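Travis picking: thumb keeps stopping when I add the melody
Mendstead Acoustic Forum > Fingerstyle > Beginners

Precious Buthelezi
Posted Sunday, March 12, 2023

Hi everyone! I've been playing guitar since September, mostly strummed songs with open chords, and I've fallen completely in love with fingerpicking. I'm working on a pattern from the Wedmont fingerstyle book (the second one, with the alternating bass pieces) and I can play the thumb part on its own all day long. C chord, fifth string, fourth string, fifth string, fourth string, no trouble at all.

The minute I add a melody note on the second string, though, my thumb either stops dead or jumps up to play at the same time as my finger. It's worse when the melody falls between the beats. On the beat I can mostly fake it!

I have a steel-string with a fairly narrow neck, a Mestent, if that matters. I don't use a thumb pick. I get maybe half an hour a day with it, usually after dinner.

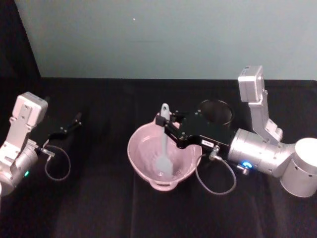
I've tried saying "one and two and" out loud, but then I lose the chord change to A minor. Should I go back to thumb only for a few weeks, or keep pushing through the whole pattern and hope it sorts itself out? And would a thumb pick help or just give me one more thing to fight with? I would love to hear how other people got past this, because when it does work for two bars it's the best feeling in the world.

Folasade Effiong
Member, 280 posts

Oh, I remember this stage so well! Don't go back to thumb only. You can already do that, and what you need to practice is the join between the two.

Here's what worked for me. Hold a C chord and don't change it. Keep the thumb going, and add one finger note that lands exactly with the first thumb note of the bar. People call that a pinch. Play that bar until it's boring. Then move the same finger note so it falls after the first thumb note, halfway to the next one. Only that note, nothing else in the bar. Then after the second thumb note, then after the third, then after the fourth.

You end up with a little set of one-note bars, and nearly every Travis pattern is built from them. When you go back to your book you'll spot them everywhere, it's so much fun.

Slow is fine. I had my metronome on 35 with a click for each thumb note and that felt ridiculous, but my hand needed it. If your metronome won't go that low, set it to 70 and let the thumb play on every other click.
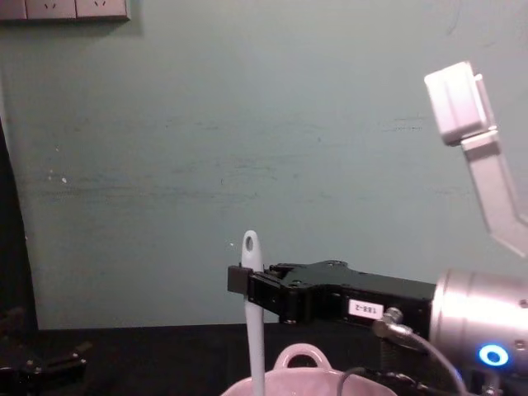
Teal wall, black tabletop

Leave A minor alone until the C chord bars feel easy. When you do bring it in, your thumb goes to the fifth string for both chords, so the right hand doesn't have to change anything. The left hand is only moving one finger, too: your ring finger comes off the fifth string, third fret, and goes to the third string, second fret. Practice that move silently a few times before you play it.

On the thumb pick, I'd wait. I love mine now, but the first week I kept catching the wrong strings with it.

Gerrit Mkhize
Member, 3 posts

just listen to more of it. put on the same tune every day in the car and tap the bass on the wheel. then one day you have it

also old strings make everything harder, change your strings!!

Xolani Mthembu
Moderator

Great thread, and +1 to Folasade's one-note bars. A couple of things to add.

Check your palm. If you rest the heel of your hand lightly on the bass strings near the saddle, the thumb notes get a soft thump and your hand has somewhere to live. When the hand is floating, the thumb tends to drift toward the fingers, and that could be where your accidental pinches are coming from. Too much pressure and the notes go dead, so move back and forth a little until you like the sound.

Try some nonsense words in place of counting, too. I learned off-beat notes with "thumb, thumb-and, thumb, thumb," saying the "and" wherever the finger goes. It sounds silly, but it tells you which digit is moving, and numbers never did that for me.

I'd split your half hour up as well. Ten minutes on the one-note bars, then put the guitar down, make some tea, come back and play songs you already know and enjoy. I got much further that way than by grinding on the same bar until I was cross with it.

Narrow neck is fine for this style, by the way. Plenty of players like one because they can bring the left thumb over the top for the bass note on an F.

Precious Buthelezi
Original poster

Thank you all so much! I just tried the floating hand thing and yes, mine was drifting all over the place. With my palm down I got four clean bars with the note after the second thumb beat, and then I got excited and dropped it, ha. I'm going to stay on C for the rest of the week. Gerrit, new strings are going on tonight!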